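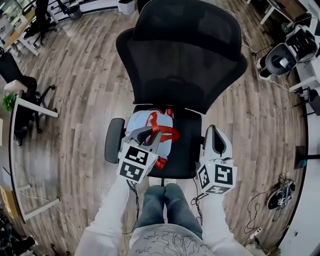
Romana asked me whether it would not be simpler to buy a used robot arm and program it by hand, point after point. She asks this every time we meet at the workshop, and every time I need a bit longer to answer, so now I will try it in writing.

Projects > Workshop > Slanina grippers

Last updated: September

The project is called Slanina, after the bacon we ate on the evening when we drew the first sketch. It is a pair of grippers which a person holds in the hands. You do a task with them, the system records how the grippers move, and later an arm should learn from these recordings. A point-by-point program is fine if the object is always the same and always in the same place. I want to pick up soft things, and soft things do not keep their shape for me.

The bag on the chair is the present task. One gripper goes in near the red strap, and the other one waits on the right side, open. I began with wooden blocks, and with blocks everything looked very good, so I learned very little. Cloth folds between the pads, and you must decide how deep you go in before you close. My own fingers know this. With the grippers I had to learn it again, and my first evening was not nice to watch.

Most of my time went into the cubes. Each gripper carries a white cube with black-and-white markers on the sides, and the software calculates the position of the gripper from what the cameras see. My first markers were printed on glossy paper. Under our ceiling lights they became white spots and the tracking jumped. Matte paper solved it, but I glued two sides in the wrong orientation and looked for the mistake in my code for a whole weekend. Please check your glue before you check your code.

The small green light on the cube tells me that the board is alive. It does not tell me that it is recording - I believed for one session that these were the same thing.

At this moment I have 346 recordings, and I kept 263 of them. In the others a marker was hidden for too long, or I stopped in the middle. The length of one recording is limited to 20 seconds, because longer files made the synchronization drift between left and right. Kobe Willems wrote a small script which marks the bad files, and it saved me from watching them all.

The cables are still what I like least. They pull on the wrist when you turn the gripper, very lightly, but after one hour you feel it. I tried a battery version and it was too heavy at the front. Maybe I will lead the cable along the forearm with a strap. The next version of the finger pads is also waiting, with a softer inside, and I need to cast them again since the first mold had bubbles.

Comments (3)

Etelka Takács
Did you try to print the markers directly in two colors of plastic? I did it on mine and there is no paper to peel off. The edges must be sharp, though.

Kobe Willems
The script has a bug with files shorter than 11 frames, it marks them as good. I will send you the new one on Saturday.

Romana
I still think a used arm is simpler. But I would like to try the grippers.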